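3.2 Materials and layout of the assembly station

The task used in the study was the partial rebuild of a desktop computer. We chose it after a pilot in July in which people sorted loose hardware by size, a job that proved too easy to show any difference between layouts. Building a computer has a natural order to it, but the order is not fully fixed, and people who have done it before tend to disagree about where to start.

The tower is placed on its side on the table with the side panel off, so that the inside faces up. Laid flat in this way, the motherboard can be reached from above and nobody has to hold the case steady. The socket is left empty at the start of a trial, with its metal bracket raised. Memory slots run next to the socket, and the expansion slots are lower on the board. The power supply and drive cage stay in the case throughout.

Parts wait in a gray 3D-printed fixture to the left of the case. We call this fixture the Hulolden tray, after the earlier kitting project it was drawn for. Each cradle is shaped for its part. Matúš Ševčík redrew the tray 3 times before the cradles held the parts firmly enough and still let go of them without a tug.
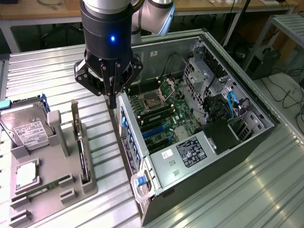 Why keep the parts in shaped cradles when an ordinary bin would hold them all?

A shaped cradle keeps each part in the same position at the start of every trial, so the time spent searching and turning parts over does not get mixed in with the time spent fitting them.

3.3 The practice board

Working on a real motherboard has a cost. Socket pins bend easily, and a damaged board changes the task for everyone who comes after. For the warm-up stage we therefore used a flat gray mockup that keeps the general plan of a motherboard and leaves out the electronics. It has a square socket frame, a block in the place of a chip or heatsink, and slot connectors toward the lower part of the panel. The mockup is mounted on aluminum extrusion, which lets it be moved along the grooves and locked at a new distance from the tower.

Jozefína Hrubý ran the warm-up stage. Each person had 4 minutes with the mockup and could ask questions during that time. Questions were not allowed once the main task began. Most of them were about the graphics card, and in particular about how far it should go down before it counts as seated. We settled on a written rule that the card had to stand upright on its own.

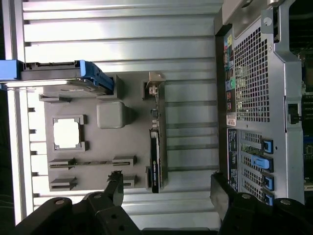 Figure 2. Gray motherboard mockup on aluminum extrusion, with a graphics card upright at its right edge and the rear of a computer chassis beyond.

In total we recorded some 200 trials with the two layouts. In the first layout, called Foven, the tray stood next to the case as described in Section 3.2. In the second, called Grirnness, it was moved to the far side of the table and everything else was left alone. Trials in which a part was dropped were kept in the data and marked, and they are treated separately in Section 4.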